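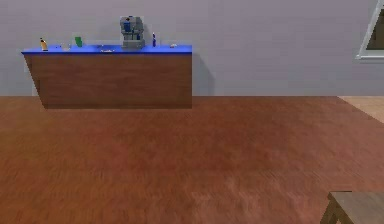 Mostberg 2 review: a planner I want to keep using

I've been running Mostberg 2 in our simulated flat for most of November, and I'm a bit smitten. It's a task and motion planner with a scene editor bolted on, and the editor is the part I expected to hate. Dragging a bottle along the kitchen counter and replanning straight away is a joy — no restart, no stale collision map!

I gave it 172 table-top grasps. It found a path for 154 of them at default settings, and Sille Mikkelsen got most of the rest by loosening the wrist limits.

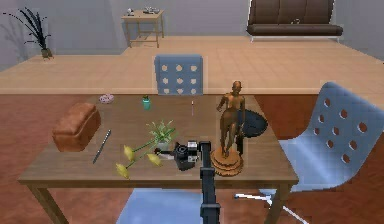 Clutter is where it really shines. Thin leaves and flower stems used to choke our old Pison setup, but here you can colour each object by clearance and see why a path was turned down. Lovely stuff.

Gripes? The log viewer crawls after 39 runs or so many tabs, and the Bouchard import plugin drops friction values without a warning. Check them by hand before you plan anything. I'm moving our Rarkitstead project over next month.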